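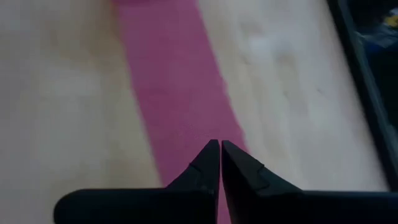

Fig. 1. Pink strip on a pale surface.

Week 4: Counting large mammals from the air

A transect is a straight line flown or walked at a fixed width. Animals inside the strip are counted and those outside are ignored. The density is then applied to the whole reserve.

At Pranwood, observers flew 60 transects in July and estimated 1,508 antelope. Herds hidden under trees were missed, so the estimate is low. Carroll's correction for tree cover is in the reader.
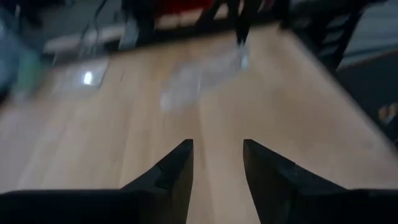
Fig. 2. Black gripper fingers over a light wooden tabletop.

For next class, read Lenihan, pages 41 to 60, and bring a calculator.

Filed under: Wildlife Management, Handouts

This site uses cookies. Accept | Settings

Contact Noreen Lenihan | Back to top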